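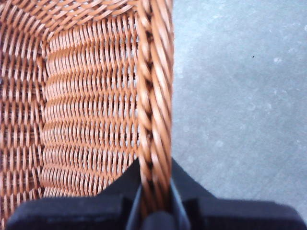 Workshop Tips: Trying Out Two Grippers on Kitchen Things

If you are choosing between grippers for a bench arm, the data sheet will only get you so far. Opening width and grip force are easy to look up. How a finger behaves on a round vegetable or a woven rim is something you have to try for yourself. These tips come from putting a Plindia parallel gripper and a Dronimon one through the same chores, with a Kozan controller driving both. The total came to 3,386 grasps before I stopped keeping the log in October.

Pick a small set of objects and stick with it

You need fewer objects than you think. A potato, an eggplant and a wicker basket cover most of what goes wrong in a kitchen. The potato is oval and wants to roll. The eggplant has a fat end and a thin end, so where you grab it matters. The basket is light for its size, wide, and has a rim with bumps in it.

Toy vegetables are fine for most of this, and they don't go soft over a weekend. Weigh them first. If a toy is much lighter than the real one, put the real one in for the last round of tests before you buy anything.

Keep the set in a box with a lid. If somebody borrows the potato and brings back a different one, your earlier numbers are no good.

Mark your start positions

Use a pencil or a bit of low-tack tape to mark where each object starts. Turn the eggplant a quarter turn every 24 grasps and write down which way the cap points. With the Plindia fingers, direction made little difference. With the Dronimon fingers, coming in along the length of the eggplant pushed it away nearly every time, while coming in across the middle worked well.

Leave the fingers open wider than you think you need on the way down. A jaw that is nearly the width of the object will knock it before it can close. After the fingers are down on both sides, you can close slowly.

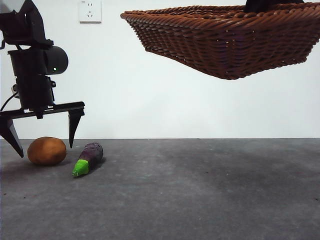
Fingers open over the potato, with the eggplant to the right.

Set the height before the force

Most bad grasps I logged were height problems. On a low object, the tips should come down past the widest part without touching the floor. If you close above the widest part, the object squirts out downward, and adding force makes it worse.

To find the floor, lower the gripper over a sheet of printer paper until the paper just drags when you pull it. Back off two sheets and save that as your lowest height. Do it again after you change fingers. The Dronimon set is longer than the Plindia set, and I bent one tip by forgetting.

Testing a basket rim

A basket is a good test because the load hangs off to one side. Close on the rim with the wall of the basket between the fingers, lift a few inches, and wait. If it's going to sag, it usually does so in the first few seconds.

A few things to check:

Grab the middle of a side first, then try nearer the corner. The corner is stiffer, but the basket twists more.

Try it empty, then with one vegetable inside, then with two.

Look at the rim afterward. Twisted strands will flatten if the force is set too high. I started at 100 on the Kozan force setting, and that was plenty for the empty basket.

Move sideways at half speed. A swinging basket loosens its own grip.

Bare fingers slid along the twists a little on both grippers. A strip of Brokura grip tape on the inside faces cured most of that. Cut it short of the tip – tape that hangs over the end will catch in the weave when you let go.

Putting things into the basket

Dropping is easier than placing, but it hides problems. Lower the object until it is just above the woven floor, then open. If you can't get that low without the fingers hitting the rim, you need a larger basket or a narrower gripper, and it's better to know that now. Go in near the middle, open only as far as you must, and come straight up before you travel anywhere.

Once the gripper is clear, close it before the next move.

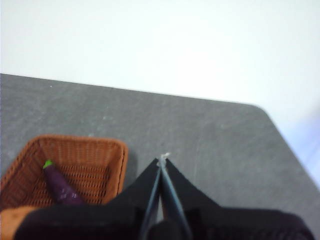

Closed fingers take up less room and are less likely to hook the rim on the way past. I added this step to the program on a Wednesday and had no more tipped baskets that week. It costs a little time on each cycle. If time matters to you, close the fingers while the arm is moving up, but only after the tips are higher than the rim.

Where to put the cameras

Use two if you can. One near the wrist shows what is between the fingers. One off to the side shows height, and that is the thing the wrist view is worst at. Check the wrist view with the fingers both open and closed, and make sure you can still see the object when they are most in the way. A frame height of 480 lines was enough for me to judge a grasp afterward. Bright, even light helped more than extra resolution did.

Tie the cable down in at least two spots and leave slack at every joint. Run the arm through its full reach by hand before you power up.

Which one to buy

For vegetables and other loose items, I would take the Plindia. It was less fussy about direction and easier to set up. For baskets and anything with a handle or rim, the Dronimon with grip tape held better, and its longer fingers kept the body of the gripper away from the weave. The Kozan controller stores a separate height and force for each tool, so swapping between them takes a few minutes. Label the finger screws when you do. The two sets look alike and the threads are different.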